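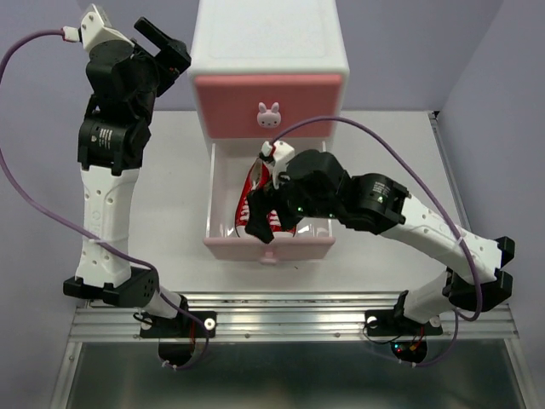

16 February 2023: Buffer tank, return temperature, wood

Lit the boiler before breakfast with the tank fully discharged. Top sensor was lukewarm, bottom sensor at cellar temperature. I wanted a run from a cold tank because every burn since the tank was filled has started from a partial charge, and the numbers from those are no use to me.

The tank holds 1,000 liters. To take that volume from where it was this morning to where I like it at the end of a burn requires a little over one and a half full fireboxes of dry birch. Two loads went in, the second slightly short. The top sensor began to move quickly, as it should, and the middle one sat still for a long time before climbing in one steep step. That is good stratification. The bottom sensor did not move at all until the second load was well alight.

Return temperature

The loading valve is still the problem. It is supposed to keep cold water out of the boiler until the return is warm enough to avoid condensation on the back wall. It opens early. I clipped a contact thermometer to the return pipe under a strip of pipe insulation and read it every few minutes through the first load. The return sagged as soon as the valve began to open, recovered, sagged again, and only steadied once the top third of the tank was hot.

Possible causes, in the order I intend to check them:

1. Wrong thermostatic element. The Nendgate valve is sold with a choice of elements and the stamped number on mine is on the side facing the wall. I can feel the stamping and cannot read it. Mirror tomorrow.

2. Pump speed too high. It is on the middle setting. The installer left it there and wrote nothing down.

3. Balancing screw on the bypass leg. Mārtiņš Petrauskas thinks it was never touched from the factory position. His own was the same, and two turns clockwise settled it. His pipe runs are shorter than mine, so I will start with one turn.

I will change one of these per burn. Last winter, with the old boiler, I changed the draft regulator and the grate in the same afternoon and never did find out which of them stopped the smoke.

Opened the rear cleaning hatch after the boiler had cooled. A thin brown glaze on the lower part of the back wall, shiny, does not brush off. Nothing on the upper part. It fits with a cold return. The rest of the exchanger had ordinary gray ash, which came away with the flat brush.

Wood

Weighed both loads on the platform scale. Split four pieces from the middle of the stack and put the meter on the fresh faces, across the grain and then along it. Readings differed by more than I would like between pieces from the same row. The bottom row is wetter. It stands on pallets, but the pallets have sunk into the ground on the north side and the air gap there has closed up.

For August: lift the north side on concrete blocks before restacking. Also leave a hand's width between the stack and the shed wall. I wrote the same thing last year and then stacked against the wall.

Inese Laur telephoned about her delivery. She has been offered alder at a price well under birch and wanted to know if it was worth having. By weight the two are nearly the same when equally dry. By volume alder is noticeably less, and she buys by volume. I told her to work it out per kilogram and to ask when it was felled. She said the seller had told her "recently dry," and neither of us could say what that means.

Electricity

Read the meter for the immersion heater circuit, which has its own counter. It stands at 1,880 kWh since installation. Most of that is from the weeks in the fall when the boiler was disconnected and the house was running on the element alone. Since the tank went in it has hardly turned. I have set the element's thermostat low enough that it acts only as frost protection, and put a strip of tape over the dial.

The circulation pump for the radiators is a separate matter. It runs continuously. The Jovden controller has a setting for intermittent operation, described in the manual in one sentence, in which the interval is given as a number from one to nine with no unit. Wrote to them to ask. Elīna Raudsepp has the same controller with older firmware and hers has no such menu.

Insulation

The tank came with a jacket of 100 mm soft foam. It closes with a zipper down the front and the zipper does not meet at the bottom, by the width of two fingers, where the drain fitting pushes it out. Cut a notch around the fitting with a bread knife. Now it closes. The pipe stubs on the unused connections are bare brass and too hot to hold at the top of the tank. Those need caps of insulation more than the jacket needs perfecting. I have offcuts of mineral wool and aluminum tape, enough for the upper stubs. The lower ones can wait.

Left the tank with no draw on it over the middle of the day, radiators shut off, to get a standing loss figure. The interval was too short for the resolution of the sensors. The top sensor dropped by one step of the display, and that could be a step or nearly two. To be repeated overnight when nobody minds a cool house in the morning. Sigita minds, so it will have to be when she is at her mother's.

Expansion vessel

Pressure cold was at the green mark, and hot it was a good way above. Within limits, but the rise is more than before. Either the vessel has lost some precharge or it was sized for the system without the tank. The label says it suits systems up to 900 liters. The tank by itself exceeds that. Looked through the invoice again and the vessel listed there is the larger model. Sent a photo of the label and the invoice line to Jurgita Kazlauskienė at the supplier. Until she answers I will stop charging short of the full temperature.

To do

Mirror for the valve stamping.
One turn on the balancing screw, then a burn with nothing else changed.
Stub caps, upper row.
New battery in the flue thermometer, the display is fading.
Sweep before the end of the month. Adeleke has the long rods and wants them back afterward with the brush cleaned.
Return the platform scale to the shed. It is standing in the hallway and has been tripped over twice.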